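塞姆伍德区公共事务监督联席会会议纪要

时间:2018年11月28日,晚上七点开始
地点:塞姆伍德(Semwood)区图书馆二楼阅览室
主持:龙丽华
记录:金卓然
出席:龙丽华、金卓然、孔爱国、塔伦·帕尔(Tarun Pal)、尼卡诺尔·伊图拉(Nicanor Iturra),以及旁听居民若干
请假:无

一、开场

龙丽华先感谢大家冒着雨赶过来,路上堵得厉害,尼卡诺尔从布拉干萨(Bragança)街那头走过来,鞋都湿透了,进门先喝了两杯热茶才缓过劲儿。上次会议的纪要已经提前发给各位,孔爱国指出第三项里把“调阅”写成了“调取”,意思差得不小,请记录人改过来。改正后全体通过。金卓然在此向各位说声抱歉,以后一定多看一遍再发。

二、关于“卡赛德”系统的查询记录

这一项谈得最久,也是今天大多数旁听居民关心的事。大家都知道,区里去年开始使用卡赛德(Kasside)车牌识别系统,由斯昆达(Skundar)公司负责维护,数据放在公司的机房里。当初区议会批准的时候,条件写得很清楚:执法人员每查一次,都要填写案由,保存期满的数据要删掉,联席会每年可以看一次查询日志。

塔伦·帕尔汇报了他这一个多月看日志的情况。今年前三个季度的查询总数是1,664次,其中填写了完整案由和案号的有1,335次,填了案由但缺案号的有106次,剩下的223次,案由一栏要么空着,要么只写了“工作需要”四个字。塔伦说话一向谨慎,他再三强调,案由空着并不等于查询不正当,也许是值班的人手忙脚乱漏填了,也许是系统早期那个版本允许跳过这一栏。可是既然当初约定了要填,我们就有责任去问一问。

孔爱国接着讲了他的看法。他在档案部门干过很多年,讲起制度来格外耐心,从纸质借阅登记本一直讲到电子日志,讲了有一刻钟,大家听得倒也入神。他的意思归纳起来是这样:以前借一份卷宗,登记本上谁借的、为什么借、什么时候还,一目了然,少填一格管理员就不给你;现在手指一点就查到了,登记反而松了,这在道理上说不通。他建议由系统强制填写,不填就不能查。

尼卡诺尔提醒大家,强制填写固然好,但遇到走失老人、儿童这类紧急情况,几分钟都很要紧。他希望留一个紧急通道,先查后补,补填的期限定为二十四小时。塔伦表示赞成,并建议紧急查询单独列表,每季度送联席会看一次。

一位住在北坡的居民问,她自己的车有没有被查过,能不能知道。龙丽华回答说,目前联席会看到的日志里车牌是遮盖的,我们也不应该看到,这一点恰恰是为了保护各位。至于个人能不能申请查询与自己有关的记录,现行办法没有规定,值得写进建议里。这位居民又问,遮盖是谁来做的。塔伦说是斯昆达公司做的,他也承认,由维护方自己来遮盖、自己来导出,中间没有第三方核对,确实是个薄弱的地方。

议定:
1. 由龙丽华致函区执法办公室,请对方就上述223次查询作出书面说明,来年一月例会之前答复。
2. 由孔爱国起草强制填写案由及紧急通道的建议文本,尼卡诺尔协助。
3. 由塔伦向斯昆达公司询问日志导出和遮盖的具体步骤,并请对方说明机房里哪些人有权限进入数据库。

三、数据保存期限

批准文件里规定一般数据保存九十天。塔伦在日志里看到有几次查询的对象日期明显早于九十天,他问过维护方,对方在电话里说那是备份数据,“不算在内”。孔爱国听到这里有点着急,说备份也是数据,能查得出来的就不能说不算。龙丽华请大家先不要下结论,电话里的话毕竟不好作数,要请对方写成文字。尼卡诺尔补充说,批准文件的原文里只写了“系统内数据”,没有提备份,当时谁也没有想到这一层,这是我们自己措辞上的疏忽,也应该老老实实承认,下次修订的时候补上。

议定:备份问题并入塔伦的询问函,一并要求书面答复。

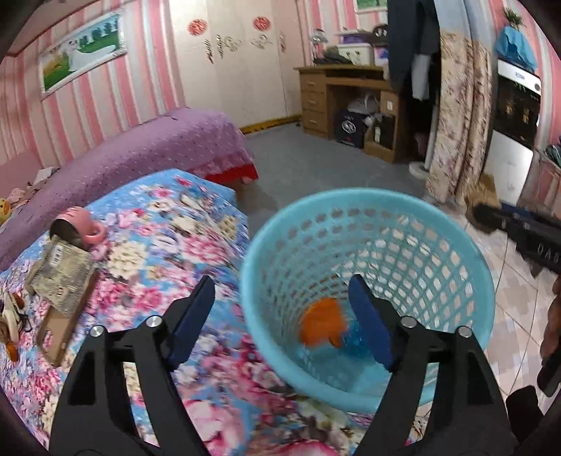
四、居民意见征集

金卓然报告,秋季发出的意见征集表收回492份,比去年多了不少,在这里要特别谢谢图书馆的各位同事,把表格放在借书台旁边,还一遍一遍地给读者解释。意见大致集中在两件事上:一是不清楚摄像设备装在哪里,希望路口有告示牌;二是不清楚投诉该找谁。也有居民写了满满一页纸支持这个系统,说他家的车被偷以后就是靠它找回来的,请联席会不要一味挑毛病。龙丽华说这封信写得很诚恳,建议在下次会上全文念一念,我们做监督工作的,两方面的声音都要听进去。

关于告示牌,孔爱国认为字要大,话要短,写明用途、保存期限和联系电话就够了。尼卡诺尔愿意先画一个样子出来,他还想加上葡萄牙语和西班牙语,布拉干萨街一带有不少老人看着更方便。大家都说好。

议定:告示牌样稿由尼卡诺尔准备;投诉渠道的说明由金卓然整理成一页纸,放在图书馆和区办事处。

五、其他事项

1. 联席会明年的场地仍用阅览室,暖气的事龙丽华已经跟图书馆说过。今晚坐在窗边的几位居民辛苦了,下次请往里坐。
2. 孔爱国提议办一次小型讲座,讲讲普通居民怎样申请政府信息公开,他可以主讲。时间待定,有兴趣的居民请在门口的本子上留个名字。
3. 塔伦提醒各位,日志的打印件请当场交还,不要带回家,也不要拍照转发。

下次例会定于一月,具体日期另行通知,议题以执法办公室的书面答复为主。

会议于晚上九点二十分结束。

记录:金卓然
审阅:龙丽华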